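Araba Agbenyega told me to come at 8 in the morning and bring coffee, so I did, and she drank hers standing up while she finished typing a note to herself. She runs data collection at Jerinix, where the job is to get two-armed robots to learn table chores from people showing them how. I'd pictured a lot of code on big screens. Mostly what I got was tableware.

"People ask me what I program," she said. "I don't program much of anything. I set out a cup and a bowl, someone drives the arms, and we save it. Then we do it again."

Each of those saved runs is called an episode, and the chore of the week was a pouring task they call Achterberg (she named it after a street she used to live on, and it stuck). The cup has to end up tipped over the bowl, and the other hand gets something of its own to hold.

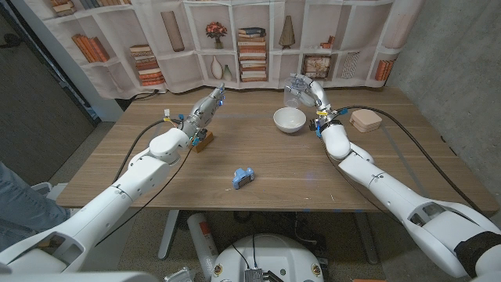
Page last changed: June

I asked why there was a toy car sitting out when the task is about a cup and a bowl. She lit up at that one!

"Clutter! If the table only ever has the two things you need, the model learns that a table has two things on it. Then somebody leaves their keys out and it falls apart. So there's always something extra, and we move it."

The block in the left hand is a newer idea. Early on, she said, they let the spare hand rest, and the trained model got very good at leaving one arm parked. Now the spare hand usually has a job, even a dull one – holding on to something while the other side works.

By the time I visited they had 764 episodes of Achterberg saved, and 473 of them had passed review. I said that sounded like a lot of waste. She shook her head.

"The ones we pull are mostly our fault. The operator hesitates, or starts the recording late, or bumps the table. I don't want the model copying my Thursday afternoon." 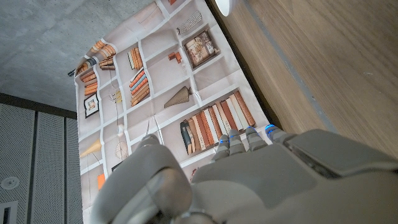 She's picky about hesitation in particular. A person who stops halfway to think will teach the robot to stop halfway too, and it won't have anything to think about. New operators practice for 3 days before she keeps a single thing they record, and she'd make it longer if she could.

Review happens in a tool called Cisach, which plays the camera views side by side. Araba watches at double speed with her chin in her hand and hits one key for keep and another for toss. I tried a few and we disagreed on nearly all of them. I kept letting through runs where the fingers fussed with the grip before settling. "You're too nice," she told me.

Next up is a sorting task, Ikuveo, and she's already arguing with herself over how many kinds of bowl to buy. I left her comparing rims on a shopping site, my empty coffee cup lined up next to hers on the desk.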